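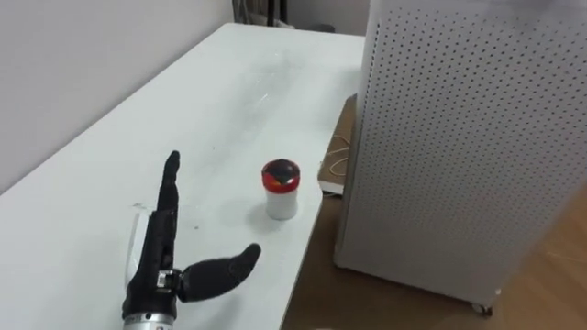

4. Preparing the work surface

The Okthorpe label printer can stand on any level table or bench that stays still when the drawer is opened. Light scuffs and scratches on the tabletop do not affect printing. Dust and grit do, and must be removed first.

4.1 Wipe the table with a damp cloth and let it dry.

4.2 Set the printer down with the paper slot facing you. Leave 5 inches of clearance at the rear for the power cord and vent.

4.3 Turn the two front feet until the printer no longer rocks.

4.4 Connect the power cord, then the data cable. Do not reverse this order.

Note: On units with the Vass paper tray, attach the tray before step 4.3. The tray holds up to 200 sheets.

CAUTION: Do not lift the printer by the drawer. The rails can bend — this damage is not covered by the warranty.

5. First power-on

5.1 Press and hold the power button until the green light comes on.

5.2 Load one sheet and press FEED. A test label prints.

5.3 Check the border on the test label. If one side is missing, repeat step 4.3 and print again.

5.4 If the display shows code 508, the rear cover is open. Close it and press RESET.

Spare feet and rails are listed under Parts, section 9.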